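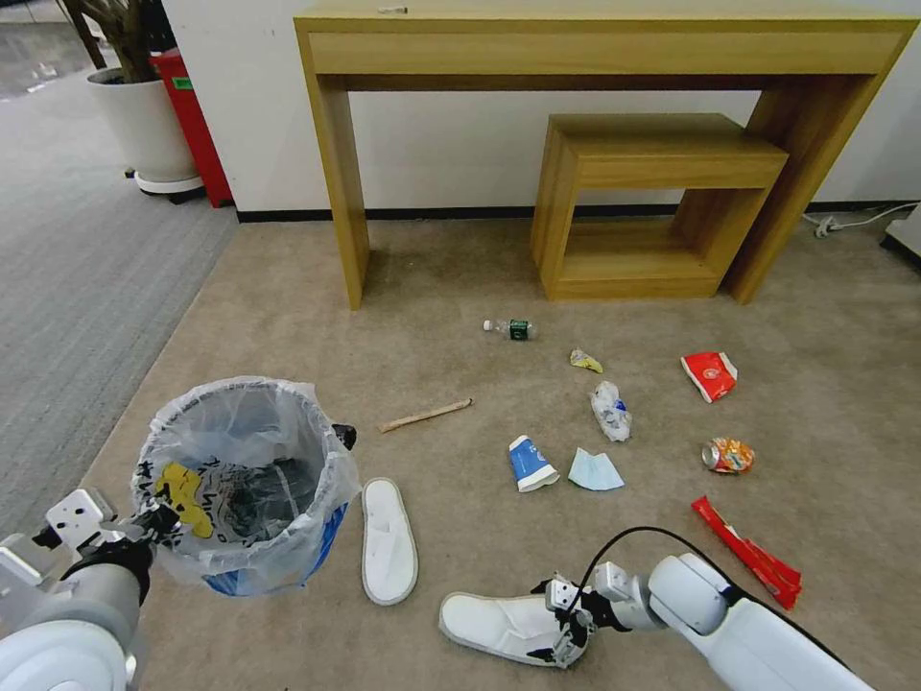 Photo: Mi-kyung Kwon

Sorting What Ends Up on the Floor: Litter and Bin Use in a Shared Lounge
Student project report, Introduction to Waste and Materials

1. Background

The Lollau building has a carpeted lounge on the ground floor that is used by students from three departments. It has a console table against the wall, a smaller table that tucks under it, a few plants, and bins. People eat there between classes. By late afternoon there is usually some litter on the carpet, and most of it is food and drink packaging.

Our group wanted to know two things. The first was what kinds of items get left in a room like this. The second was whether people agree on where each item should go once it is picked up. We expected the first question to be the harder one. It was the second that took most of our time.

The project was done over one term, starting in January. Our course uses the Munasinghe sorting sheet, a one-page table that divides household and office waste into four streams: bottles and cans, paper and card, soft plastics, and general waste. We used it as the reference for what counted as a correct answer.

2. Method

We laid out a fixed set of items on the beige carpet in front of the console table. The set was chosen from things we had seen left in the lounge in the first two weeks. It included a small plastic water bottle with its cap on, a crushed drink can, a crushed paper cup, a disposable face mask, a thin wooden stick, a red snack bag, a yellow wrapper, a clear plastic bag with some blue print on it, and a pair of slender red packets. We left the items crumpled or crushed, as people leave them, and spread them out so that each one could be picked up separately.

A trash bin with a clear liner stood close to the items. The liner was folded over the rim so it would not slip down when something heavier was dropped in. The red bin by the planter belongs to the room and was not used in the exercise.

Each participant did two tasks. In the first, they picked everything up and put it in the lined bin, and we timed them. In the second, the items were laid out again and the participant told us which of the four streams each one belonged to. We wrote the answers on a paper form and did not correct anyone until the end.

We asked 100 people to take part, all students or staff who were passing through the lounge. We did not record names. Sessions were run between noon and 4 p.m., when the room is busiest.

Before each session we checked that the items were in the same places as before. Mi-kyung Kwon drew a floor plan on graph paper for this, using the table legs as fixed points. The first version of the plan used the edge of the striped carpet as well, but measuring from the table was quicker and we dropped the other line.

3. Results

3.1 Picking up

Everyone finished the first task. The larger items were picked up first in nearly all cases, with the bottle and the can usually going before anything else. The wooden stick was the item most often left until last. Several people missed it on the first pass and went back for it. It is thin and does not stand out much on the carpet.

Flat wrappers also slowed people down. The snack bag was easy to see but took some people two tries to lift. The slender packets were often picked up together in one hand.

3.2 Sorting

The bottle and the can gave almost no trouble. People named the right stream quickly and did not ask about them, apart from a few who wanted to know if the cap should come off. The Munasinghe sheet says to leave it on.

The paper cup was the most disputed item. Most participants put it with paper and card. Our sheet puts cups for drinks in general waste because of the lining, and many people were surprised by this when we went through the answers.

The clear bag and the wrappers were split between soft plastics and general waste. People who sort at home did better on these. The face mask was usually placed in general waste, which matches the sheet, but some people hesitated and asked if there was a separate place for it. The stick went to paper and card in a number of cases, with the explanation that it comes from a tree.

4. Discussion

The items that were hard to pick up were not the same ones that were hard to sort. The stick caused problems in both tasks, but the cup was simple to pick up and difficult to place.

We think a label on the bin would help most with the cup. The Druten building next door has picture labels on its bins, and the staff there told us fewer cups end up in the paper. We have no figures for this and did not test it.

There are limits to what we did. The items were always the same, and they were clean, so the question of food residue never came up. People also knew they were being watched. A few said they would normally put everything in one bin without thinking about it.

5. Costs and materials

Udum, the campus supply store, let us have bin liners at no charge. We bought disposable gloves and printed the forms ourselves. The forms are stored in the course office, room 2413, and can be seen on request.

6. Further work

A later group could repeat the sorting task with labels on the bins and compare the answers for the cup and the soft plastics. We would also suggest adding a glass jar and a used napkin to the set. The floor plan and a blank copy of the form are attached to the printed version of this report.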